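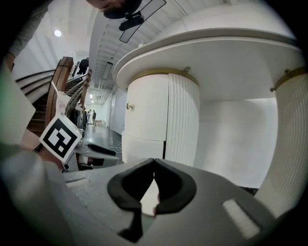
主题:Re: [弧面家具] 弯面小抽屉怎么伺候?
发件人:Fatima Osagie
日期:2023/04/19

Adeel Khattak 写道:
> 各位好,我刚从 Sterkville 一家关门的美发店里收了一张梳妆台,白色,台面是圆弧形的,
> 正面跟着台面一起弯过去。店主说是定做的,没有牌子,也没有图纸。
> 有三个问题想请教:
> 一、抽屉面板也是弯的,拉出来的时候总往一边偏,推回去要晃两下才进得去。
> 是轨道的毛病,还是弯面抽屉天生如此?
> 二、抽屉里面是原木,有点发涩,还有一股老香粉味。能不能直接上油?
> 三、小铜拉手要不要擦亮?家里人意见不统一,我自己喜欢旧一点的颜色。
> 另外想问问大家小抽屉里到底放什么。我放了梳子,梳子太长,斜着才关得上。
> Adeel

Adeel,恭喜恭喜!弧面的梳妆台现在真不好碰,尤其是正面连着抽屉一起弯的,一般人图省事都做成直的,圆台面底下塞个方盒子就算了。你一说“正面跟着台面弯过去”我就坐不住了,晚饭还在锅里就来回信(后来有点糊,不要紧)。

先说抽屉偏的事。弯面抽屉的麻烦在于面板两头离你的远近不一样,手搭在哪儿,力就往哪儿歪。你试试把手放在面板下沿的正中间,慢慢往外带,别捏着一个角拽。要是这样就顺了,那轨道多半没坏,是拉的位置不对。要是还偏,就把抽屉整个取出来翻过去,看两侧底边磨得匀不匀。我那只旧抽屉左边磨出了一道亮印子,右边几乎跟新的一样,垫了一条薄木片以后就老实了。

木条别用钉子,拿一点木工胶粘上,压一夜。第二天先空着推拉几回再装东西。砂纸我用的是500号,只轻轻带几下,千万别磨狠了,木头磨掉了可长不回来。然后在接触的地方抹一点蜡,白蜡烛头也行。我一直用 Zillus 的硬蜡块,是因为当年在 Zaidi 五金铺关店清仓的时候一口气买了一盒,到现在也没用完,你要的话我给你寄两块!

第二个问题,里面的木头。我不建议上油,至少不要急着上。油味闷在小抽屉里散不掉,你原来只有香粉味,上完就是香粉味加油味,而且放进去的布头、纸条都会沾上。先用拧得很干的布擦一遍,抽屉拿出来立着晾,别放太阳底下直晒。味道重的话撒点小苏打,过一夜扫掉,再来一次。我去年12月收拾另一只抽屉的时候这么来回弄了九天才算满意,中间有好几次想放弃,最后打开的时候只剩一点点木头味,高兴得我把全家都叫过来闻。

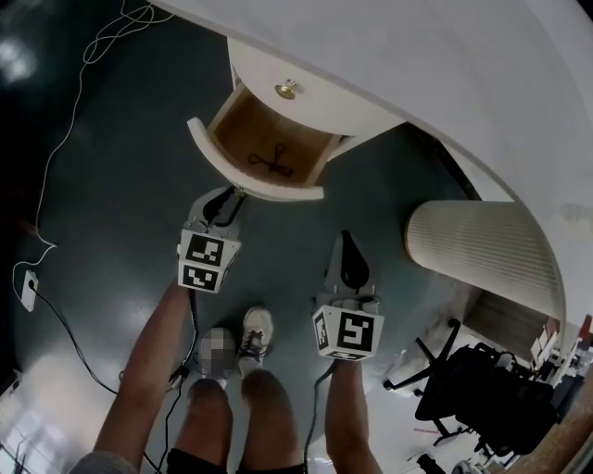
Fatima Osagie

白色的弧面配上里面浅棕色的木头,我真是百看不厌。关着的时候整张桌子干干净净一片白,一拉开,木头的颜色就露出来了,像翻开一件大衣看见好看的里子。所以我特别反对把抽屉里面也漆白(上个月群里有位朋友说要漆,我忍着没回,现在回了:别漆!)。想保护木头的话裁一张薄毛毡垫在底下就好,脏了拿出来抖一抖。

再说拉手。小圆铜拉手落在白色的弧面上,就那么一小点暖色,已经很够了,所以我站你这边,留着旧一点的颜色。非要擦的话,拧下来擦,不要在桌子上擦,擦铜膏蹭到白面上会留一圈灰印,很难弄掉。拧下来之前记得在背面做个记号,老拉手的螺丝常常只认自己那个孔。装回去别太用力,弧面上垫片贴不平,拧过头面漆容易裂。如果手一转拉手也跟着转,在背面加一片软垫圈,厚薄多试几种。

至于放什么,我的心得是:小抽屉只放小东西,而且少放。放细细的一小件在抽屉底上,拉开一眼就看见了,比什么收纳盒都好用。我现在的规矩是发卡、备用钥匙、一截绳子,再多就要搬家。梳子你就别为难它了,竖在杯子里放台面上,圆台面本来就适合摆一两样高的。我之前什么都往里塞,有一回一张收据卷到抽屉后面卡住,关不严,我还以为是木头受潮变形,差点把整个柜体拆了。你推不到底的时候,先伸手去后面摸一摸!

还有一件事你没问,我忍不住要说:圆桌面的边。边厚的桌子最容易积灰的地方在底下那道转弯,站着根本看不见,蹲下来才吓一跳。白色的尤其明显。我每次擦台面都顺手往下翻一把,用微湿的软布沿着弧走,一圈走到底再换面。圆柱脚的桌子还要擦柱子跟地面相接的那一圈,拖地的水常常停在那儿,时间长了白色会泛黄。地面要是那种亮亮的深绿色,水印子倒是一眼就看得出来,擦起来还挺有成就感。

挪桌子的话一定找个人一起抬,别推。柱脚看着稳,横着受力的时候接缝最吃亏。抽屉先抽出来单独放,面板朝上,下面垫条毛巾,弧形的面板扣在硬地上两头一碰就掉漆。

你方便的时候量一下抽屉的深度好不好?我那只从面板里侧到后板是302毫米,想看看定做的和我这种做法差多少。柜口的宽度也量一下,上下各量一次,弧面的柜子用久了上下口常常差一点,抽屉晃两下才进得去,也可能是这个缘故。

木片和毛毡怎么裁,我以前写过一封长信,在存档里,编号543,里面有纸样的画法:拿一张报纸贴着面板内侧折出弧线,剪下来当样板,比拿尺子量省心多了。画得很丑,能用。

蜡块要不要?要的话把地址私信发我,别发到列表里来。

Fatima

--
弧面家具邮件列表
回信时请删去不需要的引文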